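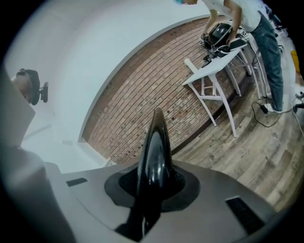 Gray gripper housing with black fin on its circular base plate; in the background, work on a cabled unit at a side table.

BRUDOTTON, 2019-07-19 — Illance has issued a revised setup and service procedure for the Zaltico gripper cell at its Brudotton workshop. The procedure replaces the April edition and applies to all work on the gripper housing, cabling and power supply.

The inspection interval is now 487 operating hours. At each inspection the technician disconnects the power adapter, checks the cable along its full length and examines the plug contacts. Cables with worn insulation are replaced, not taped. Bench work on cabled units is carried out at a table beside the cell, so that the gripper can stay in its set position.

Housing screws are tightened in a cross pattern in two passes. The base plate is then checked for play by hand. If movement is found, the plate is removed, both mating faces are cleaned and the seating check is repeated. The jaws are opened and closed through 65 test cycles before the cell is released for use. A full replacement of the jaw drive is scheduled at 4,000 hours.

"Most of our unplanned stops came from connectors, and the old procedure had one line on connectors," said Yoga Tarigan, service lead at Illance. "The new one has a page. It also sets the order of work — power first, then cable, then housing."

Planned downtime for a standard inspection is 76 minutes, including the test cycles. Jaw drive replacement is booked separately.

The Vītola site will change over to the same procedure once its spare cable sets have been delivered. Service records from the April edition remain valid until the next inspection falls due.

Copies of the procedure are available from the Illance service desk in Brudotton.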